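Care of Metal Bins and Wooden Worktops
Drosturham Shared Workshop – Guidance for Members

Open metal bins are used throughout the workshop for sorting and holding parts. They are sturdy, but a painted finish will not last indefinitely, and a neglected bin can mark both its contents and the surface beneath it. Members are asked to observe the following points.

Before use
Empty the bin fully and brush out swarf, grit and broken fixings. Use the soft hand brush kept at each bench. Wire brushes must not be used on painted sides.

Placing the bin
Lift bins on to a table; do not slide them. A felt pad under each corner protects light-coloured wood, which shows grey rub marks very quickly. Check the pads on the first Thursday of the month and replace any that have hardened.

Checking for wear
The floor of a bin takes most of the punishment. Whitish scuffs and patches of abrasion are ordinary wear and need no treatment where the surface is still smooth to the touch. Pale scratches on the sloping sides may likewise be left. Bare metal showing orange spots should be rubbed down with 300 grit paper, wiped with a dry cloth and touched up with a thin coat of enamel – two thin coats are better than one thick one.

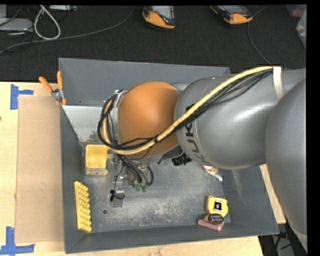

Cleaning
Wash with warm water and a little washing-up liquid, working from the back wall forwards. Flared sides drain well if the bin is tipped on its edge for 17 minutes or so over the sink. Dry the corners by hand. Solvents lift the paint and are permitted only with the agreement of Kagiso Sithole.

Lining
Where delicate parts are to be stored, cut a piece of rubber matting slightly smaller than the floor of the bin. Offcuts are kept in drawer 73. Glue should not be used, as the mat must come out for washing.

Storage
Flared bins nest neatly, but paper should be laid between them to prevent sticking. Stack no more than four high. Damaged bins are to be labelled and left with Līga Vasiliauskas at the stores counter, which closes at half past four.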